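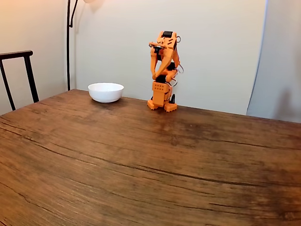
Orange desktop arm and a white bowl, jaws pointing down.

Gornine Planner 2
Motion planning and control for small servo arms

Runs on an ordinary laptop. Plug in the arm, load the joint file, go. No GPU needed for planning, only for the optional object finder.

What you get
Joint and Cartesian moves, with speed caps per joint
Self-collision check against your own meshes
Table plane and keep-out boxes — draw them in the viewer or type them in
Record and replay, edit waypoints after
Python and C++ calls, same names in both

Control loop up to 1000 Hz in simulation. On real bus servos expect less, depends on your adapter and cable lenght.

Object finder (add-on)
Bowls, cups, blocks out of the box. Plain shiny white things can be tricky under a side lamp, so run the exposure tool first. Your own objects: 30 labeled shots is a decent start.

New since November
Folded rest pose saved per arm. Faster restart after a servo fault. Pillai gripper profiles now included, Stendbridge ones still in beta.

Licenses
Single seat, or lab pack of 7. Trial is 30 days, full features, no card. Keys go out by email from the Tatilton office, check you spam folder.

Page updated December 26, 2020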